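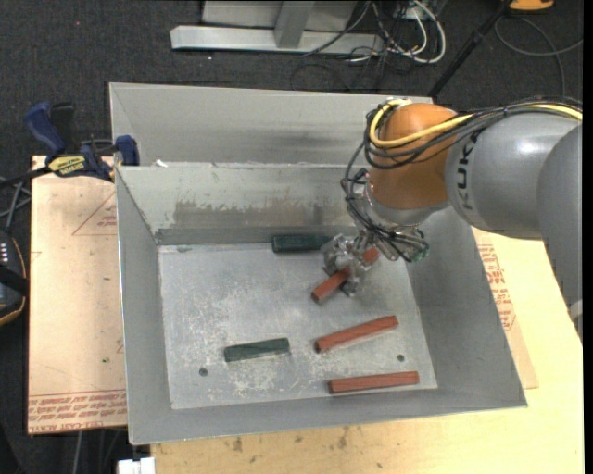

Visit to Firnbridge, May

I went to Firnbridge with Erick Gachanja to look at bin picking cells. We make wooden parts for toys and teaching sets at Komau, and the question we have to settle before the summer is whether to buy a cell for the sorting room, lease one, or leave the job as it is for another year. Salim Temba asked for a written report before the budget meeting, so I have put down what we saw and what we were told, with the costs at the end.

We arrived at 9.30 and signed in at the front office. Firnbridge is a small integrator in two units on the same yard. They do not build arms. They buy them in, fit the tooling and cameras, write the software and support the finished cell. One unit is offices and a store, and the other is the test hall.

The first hour was a talk about how they quote. I found this the most useful part of the day. Their view is that customers spend too long choosing the arm and too little time on everything round it. On a typical job of our size the arm is less than half the money. The rest goes on the gripper, sensing, guarding, the stand, the bins, installation and training. They showed us three old quotes with the customer names removed, and in each of them the line that grew most between first quote and final invoice was tooling.

After that we went through to the hall and watched picking trials with bar-shaped blocks in a metal bin. Erick asked about the shape of the bin. Sloping sides help parts come back towards the floor, but the base of the walls is still the hard place to pick from, as the fingers need room beside the part. We have the same trouble with our own straight-sided crates. Their advice was to budget for new bins from the start. If we keep our crates, the cell will leave parts behind in the corners and someone will have to walk over and clear them.

They also said to plan for wear. Bins get scratched, fingertips wear down, and cables that move with the arm need replacing on a schedule. I asked for the spares list and they gave us a printed one. A set of fingertips is cheap. The cable set is 113 pounds plus fitting, and they suggest keeping one on the shelf. Erick thought our maintenance people could do the swap after a day's training. The engineer agreed, but said the first one should be done with one of theirs present.

Rates came up next. Our sorters work faster than any figure we were offered for a single arm. Firnbridge did not argue with this. The case for a cell in our sorting room would rest on hours run, mainly the evening, when we have no sorters in at all. If we only ran it in the day it would not pay back inside the period Salim wants. That should be put plainly in the budget paper.

We ate lunch in the yard office and then spent an hour on floor space. I had measured the sorting room the week before and brought the drawing. The cell with guarding will fit on the north side if the old Owino conveyor comes out. The conveyor has been on the disposal list for two years, so this should not hold anything up, but there is a charge for removal and it is not in our current plan. The floor there also needs checking for level. Firnbridge can survey it, and they take the survey fee off the order if we go ahead.

Power is less of a worry. There is a spare supply on that wall from the old extraction unit. Compressed air would only be needed with a suction gripper, and for our parts they recommend fingers, at least for the bars and rods. The flat pieces are a separate matter. They would want to try those with suction, which means a tool changer, and a tool changer adds cost and one more thing to maintain. My own feeling is that we should leave the flat pieces out of the first stage.

Firnbridge will run a sample trial for us before we sign anything. They want 40 parts of each type, including bad ones, in the state they normally reach the sorting room. Erick has started putting these together. We should send parts with dust on them and parts with uneven paint, and not pick out the tidy ones. The trial costs 2,817 pounds and ends with a written report and a video. It takes three weeks from when the parts arrive.

We asked who else we should talk to. They named Hastico, who lease cells by the month and take them back if the work dries up. Leasing costs more over three years, but the service is included and it comes out of a different budget. I have asked Hastico for a price on the same parts so that the two can be laid side by side.

Payment terms at Firnbridge are 60 per cent with the order, and the remainder after acceptance on our site. Erick thought the first payment was high. They may move on it if we order before their autumn work is booked, though they would not put that in writing on the day.

Items to go into the budget paper, whichever way we go:

Sample trial
Cell, gripper and guarding
New bins, sloping sides
Conveyor removal and floor survey
Training for two maintenance staff and two operators
First-year spares, with one cable set on the shelf
Service visits from year two

I recommend that we pay for the trial now and hold the decision on buying until we have the report and the Hastico price. The trial parts can go out as soon as Salim signs the order. Erick has the spares list and my marked-up drawing of the sorting room, and copies of both are in the project folder.

We left at 3.15.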